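FLILTSTEAD — The fire marshal for the Fliltstead district would like residents to know where their water comes from. On the Vulberg side of the river, it comes from a truck.

"We have hydrants on the main road and nowhere else," the marshal said in an interview at the district office. "Past the Mogensen bridge, everything we use has to be hauled in."

The district runs two tankers and protects 674 addresses. A tanker needs four minutes to fill at the bridge hydrant under normal pressure, the marshal said, and longer in July, when irrigation draws the main down. Crews set up a portable tank near the fire, dump the load and go back for more.

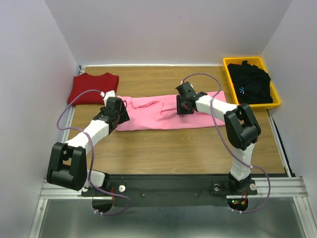

The limiting factor is usually the driveway. "If the truck can't turn around, it has to back out, and that costs us the next load," the marshal said. Width matters more than surface. Gravel is acceptable if it is packed and drains, but soft shoulders are a problem in spring.

Asked about the proposed dry hydrant at Plenetti Pond, the marshal said the design is finished and the easement is not. The pipe would enter the pond below the ice line and end at a fitting beside the road, where an engine could draft directly.

"It has no pump and it isn't pressurized. It's a pipe with a strainer on it," the marshal said. "The engine does the work."

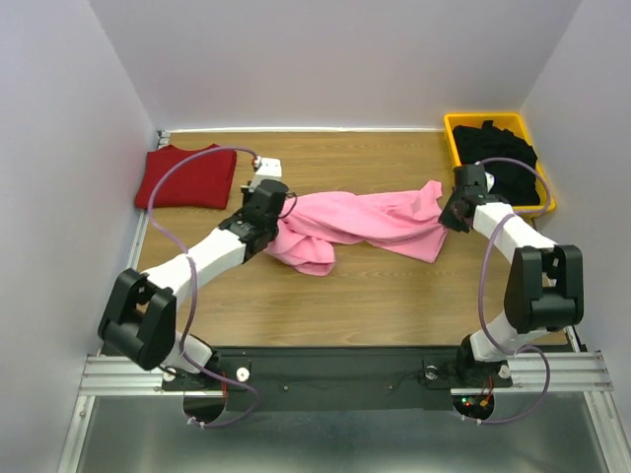
Once installed, the pipe would be back-flushed and flow tested every spring. The district would also have to keep the approach plowed, and that cost is not in the current budget. The marshal expects to request it with the next equipment order.

Five property owners along the pond road have been sent copies of the easement. Two have signed. The marshal declined to discuss the others, but said the route could be shifted to the north bank if necessary, at the cost of a longer pipe and a higher lift.

Residents with questions about driveway access can ask the district for a site visit.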